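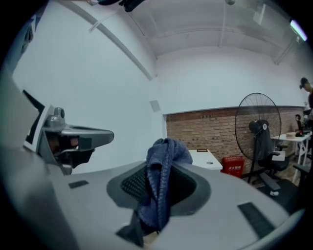

Figure 6. Dark blue knit cloth, bunched.

SECTION 6: WASHING AND DRYING KNITTED ARTICLES

This section applies to the Nadomholm washer and to the Juter heated drying cabinet where the two are installed as a pair. Owners of the washer alone should follow 6.1 and 6.2 and then dry articles flat on a rack.

6.1 Before the first knit cycle

1. Confirm that the washer has completed one empty cycle on the Cotton setting, as set out in Section 2.
2. Check that the cold water tap is fully open. The Knit program does not draw from the hot supply.
3. Remove the transit foam from the detergent drawer if this has not already been done.
4. Set the water hardness on the control panel. Hardness figures for your area are available from your local water authority. If no figure can be obtained, leave the setting at Medium.

Note: Detergent containing enzymes is unsuitable for wool and silk. Use a neutral liquid product labelled for delicate fibres, and measure it with the cap supplied by its manufacturer.

6.2 Running the Knit program

1. Turn each article inside out and fasten any buttons or zippers.
2. Sort by colour. Dark articles should be washed separately for their first three cycles.
3. Place the articles in the drum one at a time. Do not fill the drum past the moulded line on the inner rim.
4. Select Knit. The display shows program code 862.
5. Select the spin speed. The default is 600 revolutions per minute, which suits most wool blends. For mohair, or for articles with an open stitch, press Spin until the display shows 200.
6. Press Start and hold for two seconds.

The door remains locked until the drum has drained. If the cycle is cancelled part way through, allow the pump to finish before attempting to open the door.

CAUTION: Do not lift a saturated woollen article by the shoulders or sleeves. Support the full weight from beneath with both hands or with a towel.
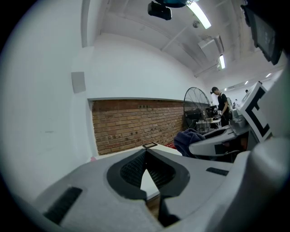
6.3 Transferring articles to the drying cabinet

1. Lay a clean, dry towel on a level surface and place the article on it.
2. Roll the towel and the article together and press along the length of the roll. Do not wring.
3. Unroll, and ease the article back to its original measurements. It is good practice to note the chest width and body length before the first wash.
4. Slide the mesh shelf out of the cabinet until it reaches the stop, lay the article flat and return the shelf.
5. Close the door and select Low Heat. Heavier garments may require a second period, and should be turned over between the two.

Note: Colour loss on the towel is common with new dark yarns and does not indicate a fault in either appliance.

CAUTION: The rear panel of the cabinet becomes hot in use. Keep the ventilation slots clear at all times — this includes the slots beneath the plinth, which are easily blocked by floor coverings.

6.4 Care of the lint screens

The washer has one screen, behind the kick panel. The cabinet has two, at the base of the door opening. Clean all three after every sixth knit cycle, or sooner if the Screen indicator is lit.

1. Switch off both appliances at the wall.
2. Withdraw each screen by its tab.
3. Rinse under lukewarm water and brush gently from the outside face. Allow to dry completely before refitting.

Replacement screens are supplied singly under part number 789 and may be ordered through any Mäkelä service centre. Screens sold for the earlier Stindness cabinet are of similar appearance but do not seal against the frame and must not be fitted.

If the Screen indicator remains lit after cleaning, refer to Section 9.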